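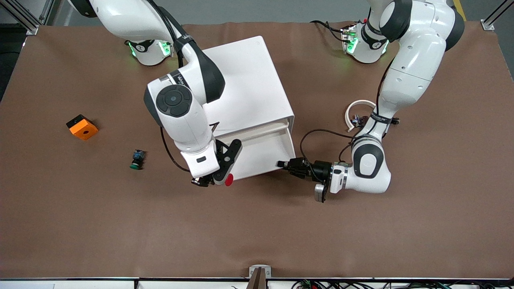

Two arms and a white cabinet on a brown work surface.

The Gate at Danholm

Nazma Bepari locked the gate at six in the morning and hung the sign on it. The sign said the north marsh was closed until September for nesting birds. She had painted it herself and the last word had run a little.

By seven Girish Sengar was standing in front of it with his clam rake.

"I dig there," he said.

"I know you do."

"My father dug there."

"You can dig on the south side. Same clams."

"They are not the same clams," Girish said. He leaned the rake on the post and read the sign again. "How many birds?"

"We had 971 last year, when the flats were posted. The year before that it was nearly 400."

"So they're doing fine."

"They're doing fine because the gate was shut."

He thought about that and took his rake back to the truck. He didn't drive off. She could see him in the cab, eating something out of foil.

The tide was going out. Nazma walked the fence line to the creek, checked the wire where the kayakers liked to lift it, and tied on a new strip of orange tape. Ruwan Wickramasinghe had told her to stay 300 feet back from the nests, so she stayed back and used the glasses. The terns were up and down all morning. Most of them settled when she stood still.

There was something on the far bar. She took it for a log at first. Then it lifted its head.

She called Ruwan on the radio.

"Seal," she said. "Young one. It's got line around its neck."

"Can you get to it?"

"Not without going through the birds."

"What about by water?"

She looked at the creek. The county skiff was at Ó Gríofa's yard with its motor in pieces. It had been there since spring.

"I'll call you back," she said.

Girish rolled his window down when she knocked on it.

"Is your boat in?" she asked.

"It's in. It's at the south landing, where you want me to dig."

"I need to get to the back of the north bar without crossing the marsh."

He folded up the foil. "That's closed."

"Girish."

"I'm only saying what's on the sign."

They went the long way, out past the channel marker and in again behind the bar, with the motor tipped up for the last part and Girish poling. Ruwan met them at the landing first and came along with a net and a pair of cutters. Nobody talked much. The seal watched them come and did not move until the net was nearly on it. Then it moved a good deal. Ruwan got bitten through his glove, and Nazma lay across the animal's back and cut where he pointed. The line came away green and stiff. She put it in her pocket.

The seal went down the bar and into the water and was gone.

On the way back Girish steered with one hand. The terns were noisy over the grass, and he looked at them for a while.

"Those the ones?" he asked.

"Those are the ones."

"They eat clams?"

"No. Small fish."

"Huh," he said.

He let them off at the landing and got his rake out from under the seat. It was past noon and there was an hour of low water left. Nazma went up to write her report, and when she looked back he was on the south side, bent over, digging.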